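Nonparametric Methods, handout 6: the bootstrap, and where it goes wrong
L. Hägglund. Notes typed up fast after lecture, tell me about mistakes.

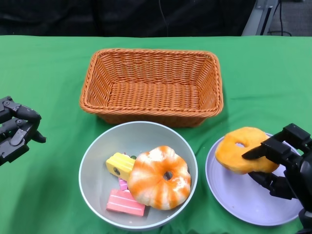
An empty wicker basket behind a bowl of toy food, donut on the right.

Reading: course pack ch. 2, skip the starred section. Laurențiu Neagu's problem session covers the proofs, I only sketch them.

Recap from last time
Have a sample X1, ..., Xn from unknown F. Want the distribution of some statistic T, e.g. the mean, median, a correlation. Don't know F, so can't just simulate from it. Plug in the empirical distribution Fn instead. Puts mass 1/n on each data point. Sampling from Fn = sampling from the data with replacement. That's the whole trick.

Recipe
Draw n values with replacement from the data. Same n as the original!! Several people used a smaller n on the homework.
Compute T* on the resample.
Repeat B times.
Spread of the T* values estimates the spread of T.

Note two sources of error. One is Monte Carlo error from finite B, you can shrink it by running the computer longer. Other one is Fn not being F, and more computing does nothing for that. Students mix these up on every exam.

Example from class
Bălan rainfall data, n = 1093 daily totals, heavily right skewed. T = sample median. B = 2524 resamples (odd number, it's what finished before the bell). Histogram of T* was lumpy. Why? Rain gauge rounds its readings, so the data has a lot of ties, and the median of a resample can only land on a few values. Not a bug in the code. Smoothed bootstrap: add a little noise to each draw, bandwidth h. Choice of h matters less than you'd think for the interval width but do try a couple.

Caoimhe Ó Dubhghaill asked whether daily rain is really independent. Good question, no. Wet days come in runs. I treated it as iid for the example only. See block bootstrap below.

Intervals
Percentile: take the 2.5% and 97.5% points of T*. Easy. Can undercover in small samples, esp. with skew.
Basic: 2T minus those quantiles, in reversed order. Flips the skew the other way. Can give silly answers, e.g. a negative lower limit for a variance.
Bootstrap-t: studentize first. Compute t* = (T* - T)/se*, get quantiles of t*, then invert. Needs a standard error inside each resample, so either a formula or a second level of resampling (slow).

Why bother with bootstrap-t? Edgeworth expansion. For smooth statistics the normal approximation has error of order n^(-1/2) one-sided. Studentized bootstrap gets this leading skewness term right, so the error drops to order 1/n. Percentile doesn't get the improvement one-sided. Two-sided equal tailed is order 1/n for percentile as well, the skewness terms cancel by symmetry. Sketch only, regularity conditions are in the pack: enough moments, plus Cramér's condition so the distribution isn't on a lattice. You need to know the orders for the exam. You do not need the polynomials.

When it fails
Sample maximum. Uniform(0, theta), T = max. The resample max equals the original max with probability 1 - (1 - 1/n)^n, which goes to 1 - 1/e, 0.632. True limit is exponential, no atom. So bootstrap is inconsistent here, full stop.
Infinite variance. Mean of Cauchy-like data, bootstrap distribution stays random even in the limit.
Parameter on the boundary. Mean constrained to be >= 0 and true mean is 0.
Fix for many of these: m out of n bootstrap, m going to infinity but m/n to 0. Picking m in practise is a pain. More next time.

Dependent data
Resampling single points destroys the dependence. Resample blocks of length l instead and glue them together. For estimating a variance the best l grows like n^(1/3). Overlapping blocks do slightly better than non-overlapping. Kalliopi Katsaros has code for both in the course folder, called Festix, read the comments first.

Homework
a) Show that the bootstrap variance of the mean is (n-1)/n times the usual s^2/n.
b) Redo the rainfall median with the smoothed bootstrap, two values of h. One plot each, label the axes.
c) Derive the 0.632 limit above.
d) Rainfall mean with blocks. Compare your standard error to the iid one and say which is larger and why.

Due in May, Elfriede Sauerland has the box outside her office. Late work goes to her too, not to me. Next lecture: m out of n, then permutaton tests if time.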